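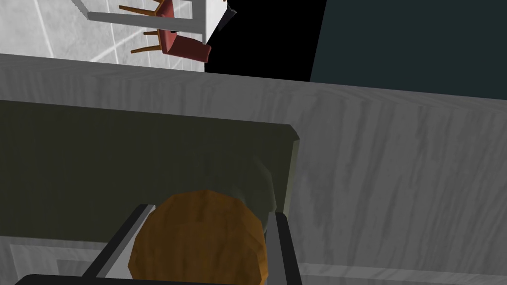
*Render: Daniyal Kakakhel*

# Plokard Linear Air Track, teaching lab model

The Plokard is a low-friction track for senior school and first-year university mechanics. It ships from Narevgate as a complete bench set with track, blower, gliders, photogates and a printed lab manual. Departments that already own a blower can order the track on its own.

Most orders are for class sets. If you are fitting out a lab for the start of semester, get your order to us by October. Tracks are levelled and tested one at a time, and the queue gets long after that.

## What the set is used for

- Constant velocity and uniform acceleration
- Newton's second law with a hanging mass
- Elastic and inelastic collisions
- Conservation of momentum with unequal gliders
- Simple harmonic motion between two springs
- Energy on an inclined track

The manual has 18 experiments, written by Tahira Tanoli and tried out with student groups before printing. Each one has a student sheet, a page of sample data and a short note for the demonstrator on where results usually go wrong. Student sheets may be photocopied or put on your school's own learning site. The demonstrator notes are for staff only, please.

## In the box

- Anodised aluminium track with a printed scale on both sides
- Three levelling feet, with one spare
- Blower with hose and foot switch
- Four gliders, two standard and two half-length
- Add-on masses, 50 g each
- Two photogates with stands
- Pulley, thread, springs, bumpers and needle-and-wax catchers
- Dust cover
- Lab manual, spiral bound

The timer isn't included. The photogates have a standard 6.35 mm plug and work with the Turunen timer (sold separately) and most classroom data loggers that take a digital input. If you aren't sure about yours, send us the model number and we'll check.

## Setting up

Put the track on a solid bench, away from windows and heater vents. Turn on the blower and leave it for a few minutes. Place a standard glider in the middle and adjust the single foot until the glider stays put, then repeat a quarter of the way in from each end. A slow drift near one end usually means the bench has a bow in it.

Don't slide gliders on the track with the air off. It scratches the glider underside and the scratches don't polish out. Wipe the track with a lint-free cloth and a little methylated spirits at the end of each term. Blocked air holes can be cleared with the wire in the spares bag. Don't use a drill bit or a pin.

## Noise

The blower is quieter than the one sold with the older Plokard, but a room with eight of them going is still loud. The hose will reach a blower placed on the floor under the bench, and a rubber mat under it makes a clear difference.

## Spares and upgrades

| Part | Price |
|---|---|
| Spare glider, standard | $89 |
| Photogate with stand | $89 |
| Bumper and spring pack | $18 |
| Blower filter, pack of two | $11 |
| Printed lab manual | $50 |

Prices are before GST. The Hollard wall bracket, for storing tracks off the bench, is quoted to order and depends on your wall type.

## Older tracks

New gliders fit the previous model. New photogates do as well, but the stands are taller and need the longer flags, so order a set of those at the same time. We no longer stock the grey foam hose cuffs. A worn cuff can be replaced with the current rubber one, no glue needed.

## Ordering and help

Schools and universities can order on account with a purchase order. Freight is worked out at the time of quoting, as the track travels in a long crate and some regional carriers charge extra for it. Please check the crate before signing and keep it until you have run the track once.

Quotes and class sets: Irfan Niazi, sales desk
Repairs and spare parts: Nuwan Dissanayake, workshop

The workshop answers the phone until 4 pm. Returned tracks need a repair number written on the outside of the crate.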